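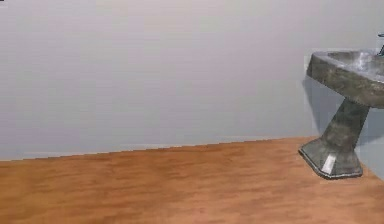

About Us

Who We Are

Tridelbridge rents furnished apartments to people who are in town for work and will be leaving again. Most of our tenants are traveling nurses, engineers on plant shutdowns, visiting teachers and families waiting on a house closing. The usual stay is one to four months. We don't do weekend rentals and we don't sell property.

The company started in 2000 with a duplex on Carver Street. Haris Khokhar had inherited it from an uncle and had trouble finding a year-round tenant for the upstairs unit. The hospital was a short walk away, and a nurse on a winter contract asked if she could take the place through April and leave the furniture as it was. She stayed until June. Her replacement on the ward took the unit the same week, and for the next few years the upstairs was hardly ever listed anywhere. People on the ward passed the phone number along.

Haris kept his job at the county water office until there were more units than he could look after in the evenings. The first building he bought for the purpose was the old Egilsson building on Mill Road, which had been a hardware store with apartments above it. We still call it Egilsson on the lease, and so does the mail carrier. The store space on the ground floor is now our office.

We manage around 300 units. We own some of them. The rest belong to local owners who have signed them over to us to run, and the terms for tenants are the same either way. You will sign one lease, with us, and you will call one phone number.

How We Rent

Rent is charged by the month, and after the first month by the day. If your contract ends on the ninth, you pay through the ninth. We ask for two weeks' notice. If a hospital or contractor cancels your assignment before you arrive, send us the cancellation letter and we return the deposit in full. If it is canceled after you arrive, you pay for the days you were there plus one week.

The price you see includes electricity, gas, water, trash pickup and internet. There is a cap on electricity, printed on the first page of the lease, and very few tenants go over it. August is the month when it happens. We send a note when you reach three quarters of the cap so that the final bill is not a surprise.

We do not charge an application fee. We do run a background check, and we pay for it ourselves.

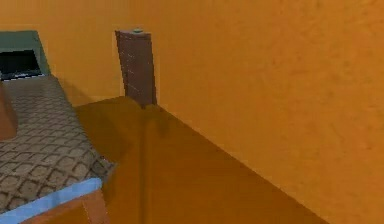
The deposit is the same for every unit of the same size, with or without a pet. We used to ask for more from people with dogs. When Sabina Gamage took over the accounts she went back through the old move-out reports and found that dog owners were no more expensive than anyone else. The most costly damage in our records came from a bathtub left running. The pet charge was dropped that spring. We still need to know about the animal ahead of time, including the breed and weight, for the insurance.

Sabina runs the office now, and leases, invoices and letters to employers go through her. If your agency pays your housing directly, she can bill the agency. Please tell us this before you sign, not after. Changing the payer on a lease that is already running takes at least one full billing cycle and usually annoys everyone involved.

What Comes With a Unit

Every unit has beds, bedding, towels, a kitchen you can cook in, a table to eat at and somewhere to sit in the evening. We supply a set of pots and dishes suited to the number of people on the lease. Tenants who bake usually want to bring their own pans. We don't supply televisions anymore unless you ask for one. Ask early, we keep only a few in storage.

Bedding is replaced between tenants and the mattress covers are washed. Day workers and night workers need different things, so you can ask for blackout shades at no cost. We would like to put them in every unit and are working through the buildings as windows come due for replacement.

Laundry depends on the building. The listing for each unit says whether the washer is in the apartment, down the hall or in the basement, and what it costs. Egilsson has the basement kind. It takes quarters or the card you get at the office.

Parking is one space per lease, except on Carver Street, where it is on the street and you need a city permit. We fill out the permit form for you. The city takes three to five working days to send the sticker. During that time you can leave the temporary letter on your dashboard.

Repairs

Usman Malik has run our maintenance crew since the Egilsson days. The crew works for us directly. We use outside firms for elevators, roofs and gas boilers and do everything else in house.

Call before 11 in the morning for anything that isn't an emergency and someone will normally be there the same day. No heat, no water, a gas smell or a lock that won't open counts as an emergency at any hour. For a gas smell, leave the building and call the gas company first and us second. The number is on the inside of the front door in every unit.

The crew will knock, wait, and knock again before using a key. Many of our tenants sleep during the day, so there is a box on the move-in form where you can write your sleeping hours. The crew does read it. If your shifts change, send a text to the office line and we will update it.
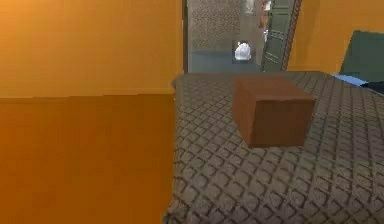 We keep a written log for each apartment, going back to the day we took it on. It lists each repair and part, and the date of the last filter change. Usman began it on index cards in a shoebox. It was moved onto the computer some years ago, and the cards for the older buildings are still in the office because they have his sketches of where the shutoff valves are. Two of those valves are behind panels that a new plumber would never find.

For Owners

Part of our business is running apartments for people who own one or two of them and would like someone else to answer the phone. If you own a unit within six miles of either hospital or the Stutelico plant road, we may be interested. We generally can't take on units farther out. Tenants coming off a twelve-hour shift don't want the drive, and the crew can't get there quickly.

Owners get a statement each month and a longer one in January for taxes. We take a percentage of the rent collected and nothing in the months when the unit is empty. Furniture can be yours or ours. If it is ours, you pay a set monthly amount and we replace things as they wear out. Most owners choose ours after the first year.

Reinaldo Dantas handles new owners. He will come and see the apartment, tell you what rent he thinks it will bring, and list what would have to be changed before we could rent it. There is no charge for the visit. He says no to a fair number of places, mainly for stairs, noise or old wiring, and he will tell you which one it is.

The Buildings

Besides Egilsson and Carver Street, our larger addresses are Onden Court, the Depot Apartments and the row on Tannery Lane. Onden Court is the newest and has an elevator. The Depot is closest to the train and hears it until a little after 10 p.m. We say so in the listing, and tenants who take the quiet side pay slightly more. Tannery Lane has small fenced yards and tends to go to families.

Bjarke Zoëga does the furnishing and decides what goes into each unit. He trained as a cabinetmaker and is hard on chairs. When he tries out a new model it goes into the office kitchen first, and the crew sits on it at lunch for a few months. You are welcome to try it too when you come by for keys.

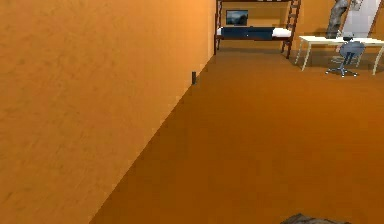
6 min read

Visiting Us

The office is on the ground floor of the Egilsson building, with the entrance on the Mill Road side. We are open from 8 a.m. to 6 p.m. on working days. Keys for late arrivals go in the lockbox to the left of the door, and you will get the code by text on the day you arrive. If you are driving in from far away and don't know when you'll get here, that is fine. The code works all night.

We can usually show you a unit in person if it is between tenants. If it is occupied we won't, even if the tenant says they don't mind. We can show you another one with the same layout.

Please bring a photo ID and a copy of your contract or assignment letter when you sign. A letter from your recruiter is enough if the contract hasn't arrived yet. Tenants who can't come in ahead of time can sign by mail or online, and most do.

For openings in the next 60 days, call the office or use the form on the Availability page. The list is updated every morning. If nothing on it suits you, leave your dates with Sabina anyway. Contracts get extended and cut short all the time, and the list can look quite different by the following week.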